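Small Shop & Lab Automation > Buying and Budgeting
Thread: Second arm for cable handling – what did you leave out of the budget?

benchrat_lou
Posted January 2026

I have to turn in an equipment plan for a cable handling cell and would like people to poke holes in it before I do. The job is taking cable off small spools, routing it to a fixture and putting the spool back. We want two arms on one bench. The quotes so far are from Balton and Petek. Balton sells the pair with the stand and controller as one line. Petek prices each arm alone and the stand is extra.

My worry is the small stuff. Last November I did a plan for a different bench and forgot grippers spares, labels, bins, even the power strips. The fingers are what I care about most this time. They need to pinch a thick white cable in front of the spool without dragging the loop along. 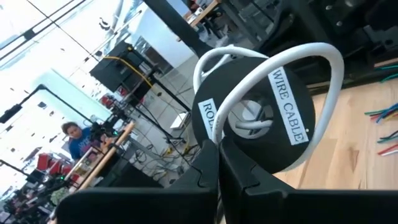

Petek includes one set of fingers and charges 909 for a spare set, which seems steep to me. Balton includes two sets but the lead time on more is 30 days. Has anyone bought from either one?

torquewrench88
Bought from Balton. Arms are fine. The stand is heavier than the drawing says, so ask for the real shipping weight before you book freight. We paid for a liftgate we had not planned on.

I would not pay 909 for fingers. Get the CAD file and have a local shop make them.

mila_k
Disagree with torquewrench88 on the fingers. We went the local shop route and the tips didn't line up well. By the time they were remade we had spent more than the vendor price, plus my hours. If the cable has to be held at the tip, buy the vendor's.

torquewrench88
Depends on the shop. Ours got it right the first time.

benchrat_lou
Thanks both. I put the list in order of what I would cut last. Tell me what's wrong with it.

1. Arms and controller. Not moving on this. Same model for both so one set of spares covers them.

2. Bench. I'm keeping the light wood top. Welico quoted a steel one and I can't see what it buys us at these loads. What I do want is open space in the middle under the gripper, with the parts on both sides and the colored wires kept to the right. 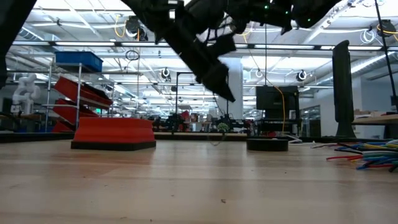 3. Spare fingers. One set, vendor or local, still open.

4. Cable management for the arms themselves. I have a placeholder number here and no quote.

5. Fixtures and base plates. We can make these in house.

6. Service plan. Balton wants it paid yearly up front. Petek bills by visit.

mila_k
Move 4 up above 3. A snagged cable will stop you sooner than a worn finger. Also ask what the service plan says about arms that share a workspace. Ours left out collision damage between two arms on the same controller and we only found that on page six.

dgrant_mfg
I'll be the grump. Why two arms? From what you wrote, one arm and a decent clamp does this. You would save close to half the hardware money and all of the time you are going to spend keeping them out of each other's way. Skultura did a clamp kit for spool work. It's not pretty but we've run ours through two product changes.

benchrat_lou
I looked at Skultura. The clamp holds the spool but it doesn't help with slack. When the cable has a long loop in it, something has to hold that loop while the first gripper goes down to the table. One arm can do it in steps, with a regrip each time, and my estimate has that being too slow for what we need. I'll admit the estimate is mine and not a measured number.

The other thing is reach. With an arm coming in from each side I can leave the block on its base plate at the left and the wires at the right and not reload halfway.

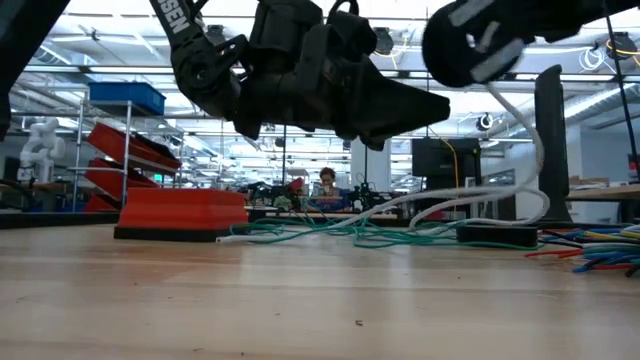
dgrant_mfg
Fair on the slack. I would still measure it before you sign. Rent one arm for a month, run the steps with regrips and write down the times. If it's too slow you have a number to show whoever approves the plan. If it isn't, you saved the price of an arm. Petek took the rental off our purchase when we bought. Get that in writing if they offer it.

torquewrench88
Agree with that. Balton would not rent to us at all, so that may decide the vendor for you.

mila_k
Renting is fine if the budget year lets you. Ours would not carry over, so waiting a month would have meant waiting a year. Check that first.

One more for the list – training days. Petek had them as an option at the bottom of the quote and we missed it.

benchrat_lou
Training is not on either quote that I can find. Emailing both today. Swapping 3 and 4 and adding a rental line. I'll ask Balton for the shipping weight too.

dgrant_mfg
Ask for the crate size while you're at it. Ours didn't fit through the side door.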